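The table came home in the back of Jae-in Lim's hatchback on 24 May 2021, wrapped in two moving blankets and my good picnic quilt, and I have been rearranging my life around it ever since.

Some background! I had wanted a proper work table for ages. Before this one I was doing everything on a folding card table that bounced when I typed and dipped in the middle when I put the sewing machine on it. Cutting fabric meant crawling around on the living room floor with pins between my teeth. So when a framing shop over in Tiltdale was closing and selling off its furniture, I emailed that same night, before I had measured anything (classic me).

They wanted 200 dollars for it. I said yes so fast that I'm pretty sure I could have gotten it for less. Jae-in, who haggles at bake sales, has brought this up more than once.

Getting it up the stairs was a whole afternoon. We took the legs off at the bottom, carried the top up on its side, got it wedged on the landing, went back down, had iced tea, argued about which way to turn it, and then went up again with the long edge leading. There is a scrape on the landing wall now. I have paint somewhere. It's on the list.

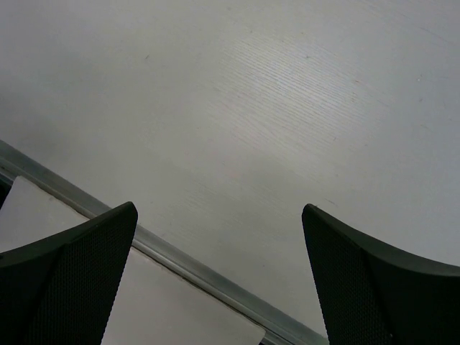 I'd been so focused on size that I hadn't thought much about the top itself, and the top has ended up being my favorite thing about it. I pictured myself sanding and oiling some big honey-colored slab, and what I have is pale and grayish and cool. My first reaction was a little flat, I'll admit. Then I put my desk where I wanted it by the window and started noticing the grain, those fine straight streaks that go almost silvery where the light catches them. I spent a silly amount of time tilting my head at it. The metal strip along the edge grew on me too, with its skinny dark groove that I already know is going to be a crumb magnet (a toothpick wrapped in a scrap of damp cloth, that's my plan).

And yes, it has marks. A couple of tiny dark specks, a light-brown smudge that could be old glue or old coffee or who knows what. I went at the smudge with dish soap first, then a little baking soda paste, very gently, and then I stopped, because I once scrubbed the finish clean off my grandmother's nightstand and I still feel bad about it. Philomena Ó Néill from my Thursday sewing group told me to leave it alone and put a lamp on it. She has a lamp on pretty much every surface in her house, so now I'm wondering.

Anyway, the big thing a bigger table does is show you how much stuff you've been keeping in piles. The card table only held one project at a time, so everything else lived in bags behind the couch. I had this idea that I would unpack the bags onto the new table, sort them in one evening, and be a new person by bedtime. It took most of a week! I found three half-finished pillow covers, all the good scissors, the bad scissors, a birthday card I'd bought for my brother and never mailed, and a zipper I had already replaced because I was sure I'd lost it.

What I do now is pretty basic. The left end is for the laptop and whatever I'm reading. The right end is for sewing, and the machine goes back in the closet when I'm done with it, even if I'm coming back to it the next day. The middle stays clear. That last one is hard. The middle of a table wants mail on it. I've been bringing the mail in and standing over the recycling bin to open it, coat still on, and so far that is the only trick that works for me.

I wipe the whole thing down at night with a barely damp cloth, going with the grain, and then dry it with an old T-shirt. Pale surfaces show every pencil smear, so if you're a person who sketches patterns, keep an eraser handy. Chalk comes off fine. Washable marker came off too, though I held my breath. I'm not testing any other kinds.

Still to do: felt pads for the legs, so I can scoot it out from the wall without my downstairs neighbor thinking I'm moving out. Some kind of shelf for thread. A better chair, because the one I'm using is a dining chair with a cushion tied on, and by late afternoon my back has opinions. Jae-in has a stool she says I can borrow until July, but she also says it wobbles, so I'd be trading one problem for another.

If any of you have gotten a brown mark off a pale tabletop without wrecking the finish, please leave me a comment with exactly what you used. And if you're on team lamp, tell me that too. I've got my eye on a little green one.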